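Vollau — Call for participants: working group on two-arm handling practice

Vollau is looking for 6 participants to help draft a good practice guide for robots that lift and carry open containers with two arms. The guide will cover grip points, clearances and stopping rules, and will be tested in simulation before it is tried on the Odcombe line. Work starts in February and is done remotely. 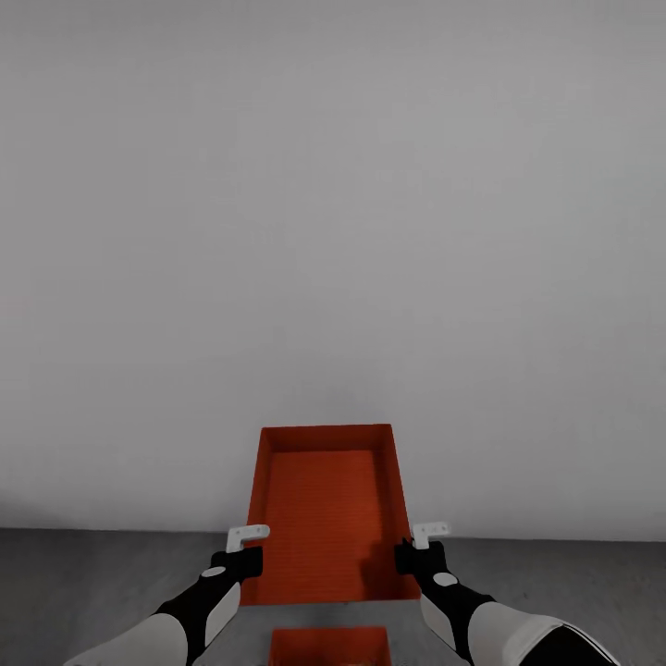

Applicants should have written or applied a risk assessment for an automated handling cell. Knowledge of simulation tools is useful but not required. Each participant takes one section of the draft and reviews two others. The section on grip points deals first with an empty bin held by its left and right sides, one gripper to each, with a second bin close by. Later sections add load, tilt and loss of grip on one side. Wording must be testable — a clause that cannot be checked in simulation or on the line will be returned to its author.

The present draft has 23 clauses. Each will be run 1000 times in simulation, and participants will have access to the logs. A fee of 200 pounds is paid per completed section.

To apply, send a one-page statement and one sample of technical writing to the Vollau standards desk. Employees of Acharya may apply with their line manager's consent.

23 shares | 6 comments

Related items
Odcombe line: revised stopping rules
Acharya: test engineer, handling cells
Rukia user notes: recording a failed grip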